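Dalura to require English ingredient labels on imported snacks

May 9, 2023

Shops in Dalura that sell imported packaged snacks will have to attach an English ingredient label to every item under a rule the town council passed this week. The rule takes effect in 70 days.

It covers candy, chips, crackers, dried fruit and ready-to-eat meat sticks. Labels must list all ingredients, name any major allergens in bold type and give the name and phone number of the importer. A sticker placed over or next to the original printing is allowed, provided it does not hide the expiration date.

The town health office began looking at the issue in April, when inspectors visited stores on Skumon Street and in the Bavell shopping center. Of 168 products they checked, 65 had no ingredient list in English. Most of the others had one that left out the importer's contact details.

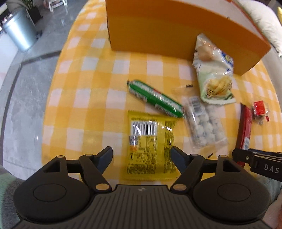 A yellow snack packet with Chinese text, a wrapped sausage stick and a tray of round white candies.

Federal rules already call for English labels on packaged food, but the health office said small orders often reach neighborhood stores through several resellers, and stickers get left off along the way. Until now the town could only pass a complaint on to the state. Under the new rule, its own inspectors can order a product off the shelf until a label is added.

A first violation brings a written warning. After that the fine is $40 per product line, and a store that is cited repeatedly in the same year may have its food permit reviewed. Items sold loose by weight are not covered, though shops must keep an ingredient sheet behind the counter and show it to customers who ask.

Amini Foods, a wholesaler that supplies many of the stores, said it would print labels for everything it delivers at no extra charge. Stock already on the shelves will be up to the shop owners.

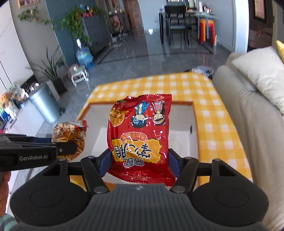
One shop owner on Skumon Street said she had no objection to labeling but wanted more time, as she buys from four suppliers and only one sends ingredient lists she can read out to customers. She asked whether the town would help pay for translation.

The council did not set aside money for that. The health office said it would post a blank label form on the town website and hold a question session for store owners at the Bavell center before the rule starts. Written comments on the form can be left at the town clerk's office.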